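From: Manouchehr Khosravi
To: gripper-users list
Date: 2 Jul 2020
Subject: Re: Re: fingers not releasing after firmware update

Clestau support wrote:
> We have reviewed the logs from all 492 cycles. The 12 cases where the
> gripper failed to open on command are consistent with soft objects
> catching between the fingers. We suggest avoiding plush or fleece
> items and consider the ticket resolved.

I don't buy it, and I'd like to hear from anyone on the list who does.

Same arm, same gripper, same plush toys since February. On the old firmware we never logged a failure to open. We updated, and within 62 cycles we had the first one. If fleece were the problem I'd expect it to have shown up before the update too.

Then there's the question of what "catching" means. In three of the 12 cases the fingers had nothing between them. The open command went out, the controller reported "done", and the fingers stayed where they were. I sent those three separately and the reply doesn't mention them.

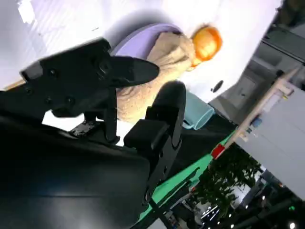

The part that bothers me most is the "done". A gripper that sticks is a nuisance. A gripper that sticks and reports that it has opened will let the arm drive off to the next pose with something still in its grip, and our stop logic believes what it's told. We now read the finger position ourselves and wait 18 ms before any move. It has stopped the arm twice this week. It shouldn't be our job.

Nouri at the Pavia lab says they see the same thing with hard plastic parts, but they only have two cases, so I wouldn't lean on that yet.

Two requests. If you run the Plonder controller, please check whether your "done" flag comes from measured position or just from the command being accepted. And if you've rolled back, tell me whether the fault went away. I'm rolling ours back tonight and will post the counts, whichever way they come out.

Manouchehr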